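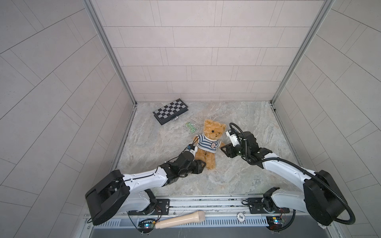
# Grumex, 양팔 로봇 원격 시연 키트 'Sollex' 공개… "손으로 보여주면 된다"

보도자료 / 즉시 배포 가능

**Grumex가 양팔 로봇에 작업을 가르치는 원격 시연 키트 Sollex를 내놓는다. 출하는 12월. 코드 작성 없이 사람이 리더 암을 잡고 움직이면 작업대 위 로봇 팔 두 대가 같은 동작을 따라 하고, 그 과정이 그대로 학습용 기록으로 남는 방식.**

사진은 Sollex 작업대에서 진행한 봉제 인형 다루기 시연. 줄무늬 셔츠를 입은 곰 인형을 가운데 놓고 양쪽 팔이 접근하는 작업이다. 왼쪽 그리퍼가 인형 옆구리 쪽에 닿아 있고, 오른쪽 그리퍼에는 카메라 모듈이 달려 인형을 향한다. 뒤편에는 접이식 체스판과 초록색 유리구슬.

## 왜 인형인가

단단한 상자는 쉽다. 좌표 잡고, 집고, 옮기면 끝. 봉제 인형은 누르면 모양이 변하고, 잡는 위치마다 처지는 방향이 달라진다. 한쪽 팔로 들면 반대쪽이 돌아간다. 양팔이 힘을 나눠 써야 하는 작업이고, 이런 걸 프로그램으로 일일이 짜는 건 현실적으로 어렵다. 사람이 하면 몇 초.

Grumex 개발팀의 설명: "작업자에게 힘을 얼마나 주는지 말로 설명해 달라고 하면 다들 못 합니다. 그런데 리더 암을 쥐여 주면 바로 합니다. 저희는 그걸 받아 적는 장비를 만든 겁니다."

## 이번 출시의 근거가 된 시범 운영

Grumex는 Brillasdale 시험실에서 시범 운영을 마쳤다. 주요 수치는 다음과 같다.

- 수집한 시연: 1,132회
- 그중 양팔 협응이 필요한 봉제 인형 작업: 311회
- 동시 가동 작업대: 4대
- 참여 조작자: 39명 (로봇 조작 경험 없는 사람 포함)

처음 잡아보는 조작자는 대체로 두 팔을 한꺼번에 움직이려다 꼬인다. 그래서 교육 순서를 바꿨다. 한 팔로 밀기, 한 팔로 집기, 그 다음에 양팔. 순서를 바꾼 뒤 중간에 버리는 기록이 눈에 띄게 줄었다는 게 시험실 쪽 의견이다.

실패한 시연도 지우지 않는다. 미끄러짐, 놓침, 다시 잡기 모두 태그를 붙여 보관한다. 학습에 쓸지 말지는 사용자가 고른다.

## 두 가지 시연 방식

**원격 조작.** 리더 암 한 쌍을 조작자가 양손에 쥔다. 작업대의 팔이 관절 단위로 따라간다. 조작자는 작업대 옆에 서도 되고, 다른 방에서 화면만 보고 해도 된다. 다만 화면만 보는 경우 깊이감이 떨어지므로 초보자에게는 권하지 않는다.

**직접 교시.** 모터 힘을 빼고 팔을 손으로 잡아 끄는 방식. 짧은 동작, 시작 자세 저장, 경유점 잡기에 적합. 사람 손이 카메라에 잡히기 때문에 영상 학습용으로는 원격 조작 쪽을 기본으로 한다.

두 방식은 한 세션 안에서 전환 가능하다. 직접 교시로 시작 자세 잡고, 원격 조작으로 본 동작을 기록하는 식으로 쓰는 사용자가 많았다.

## 기록되는 것

관절 각도, 그리퍼 개폐, 손목 카메라 영상, 고정 카메라 영상. 전부 같은 시간축에 묶인다. 시연이 끝나면 조작자가 페달로 성공/실패를 표시하고 바로 다음 회차로 넘어간다. 마우스를 잡을 일이 거의 없다. 이 부분은 시범 운영 초반에 가장 불만이 많았던 지점으로, 초기 버전은 회차마다 파일명을 손으로 넣어야 했다.

기록 형식은 공개한다. 사용자가 자체 학습 도구를 쓰고 있다면 변환 스크립트로 내보내면 됀다.

## Sampaio와 물체 세트 협력

물체 구성은 교구 업체 Sampaio와 함께 정했다. 부드러운 것, 구르는 것, 접히는 것, 납작한 것을 섞는다는 원칙. 구슬처럼 작고 잘 굴러가는 물체는 조작자 난이도가 높아 중급 과정부터 사용한다. 포커칩 같은 얇은 물체도 마찬가지.

Sampaio 측은 "아이들 손 훈련용으로 고르던 기준이 로봇에도 꽤 맞더라"며 "다음 세트에는 천과 끈 종류를 늘릴 계획"이라고 전했다.

## 공급 일정 및 대상

- 출하: 12월, 국내 대학 연구실 및 기업 연구소 우선
- 구성: 작업대, 팔로워 암 2대, 리더 암 한 쌍, 카메라, 페달, 기록 소프트웨어
- 물체 세트는 별도 구매
- 가격: 구성에 따라 개별 견적
- 설치 교육: 반나절 과정, 오전 10시 시작. Brillasdale 시험실 또는 방문 교육 중 선택

기존 시범 운영 참여 기관은 소프트웨어를 추가 비용없이 업데이트 받을수 있다. 리더 암 손잡이는 교체 대상이니 별도 안내 메일 확인 요망.

## Grumex 소개

Grumex는 로봇 시연 수집 장비와 기록 소프트웨어를 만드는 회사다. 주력은 탁상형 양팔 작업대. Brillasdale에 시험실을 두고 있다.

**문의:** Grumex 홍보팀. 취재용 고해상도 사진 및 시연 참관은 홍보팀으로 요청. 참관은 오후 2시 이후만 가능.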